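Workshop Tips: Keeping Your Tracking Software Happy

I spend most of my week on the software side of hand-held grippers, and half my fixes come down to stuff on the bench, so I've been writing them down as I go. These are the ones I keep repeating to people.

Check your clocks first

If the gripper log and the camera log drift apart, everything after that is garbage. I run one sync script before the first take and again after lunch. Anything over 19 milliseconds and I restart the whole stack — faster than hunting for the cause, trust me.

Name your takes like a grown-up

I used to have folders called "new" and "new2" (yes, really). Now it's object, task, take number, and Lộc Nghiêm's little checker in Hidska refuses to save anything else. I grumbled for a day and then loved it!

Don't smooth everything

Our old Bidico filter made the paths look gorgeous and shaved off the moment the fingers close. Keep the raw file. Smooth a copy, and plot both before you hand it to the planner.

Pick objects that fight back a little

Blocks are fine for a first test, but cloth will show you where your software is weak. A cap is my favorite, as the crown keeps some shape while the rest flops wherever it likes. I put a plain white foam board under the job and keep the dotted plates on both grippers turned so the tracker has a fair shot at them. If a plate drops out for more than 4 readings in a row, my script flags the take and I decide by eye. 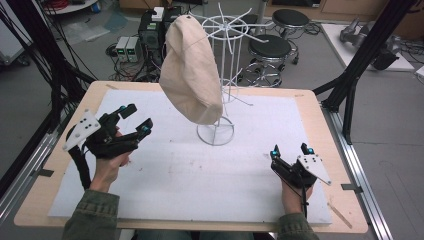
Cap your log size

Split logs at 2000 lines. Big files choke the Vuorinen viewer, and scrolling through one at five o'clock is no fun at all.

Save the bad takes

Sơn Châu talked me into this one. Put the failures in their own folder with a one-line note, and run your detector on them every time you change a setting. Mine has 80 in it now, mostly hats.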